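Brabec Small Grants - our spring update from the Pendow repair evenings

Hi all,

I promised you something before the end of April, so I'm sending it now, while the numbers are fresh and before planting season eats my evenings again.

The short version is that we're in decent shape. The Pendow hall has let us keep our slot, and the heating got fixed in February (finally!), so people have stopped sewing in their coats. Mending is still the big draw. We do a lot of zippers, a lot of jeans, and one very large canvas tent that took over half the room and is still not finished. I had planned for lamps and toasters to be the busy side and I guessed wrong, so I've moved some of the tools money over to thread, needles and a second-hand overlocker. I hope that's okay with you. It came in under what I'd set aside, and the receipts are in the folder.

On money, you gave us 1000 for the half year and we've spent 400 of it. Most of that went on the overlocker and its service, and the rest on supplies and printing. Rent comes out of the Monar money, so you won't see it on your sheet. I do expect the second half to cost more, mainly the electrical safety tester, which we've been borrowing from the Brenis group and should really own by now.
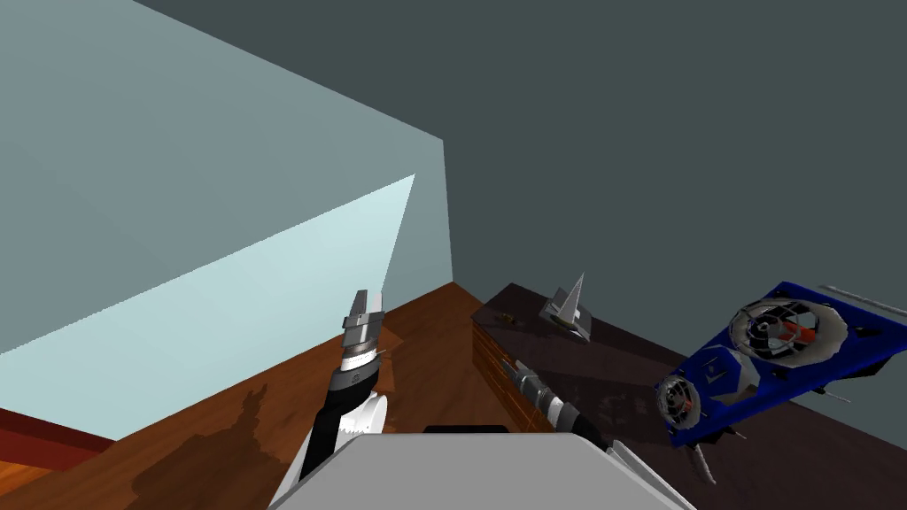 Two arms and a wooden table, computer rendering.

We've run 8 evenings so far and had to cancel 2, both for snow. I'd like to make those up in early summer if the hall can fit us in. Turnout was thin at the first couple of sessions and then picked up once the library started putting our flyer by the checkout desk - so thank you for suggesting that, I'd never have thought to ask.

What hasn't gone well is the booking sheet. People sign up for a repair, don't come, and then someone else gets turned away at the door. I'm going to try walk-ins only for a month and see if the line gets silly. I also still owe you the feedback forms. I have a shoebox full of them and haven't typed up a single one, sorry.

Next up is the tester, a darning class for beginners, and getting that tent out of the hall. If you'd like to visit, come after 7 p.m., when the rush has died down and there's usually still some coffee. I'll send the full spending sheet with the summer report.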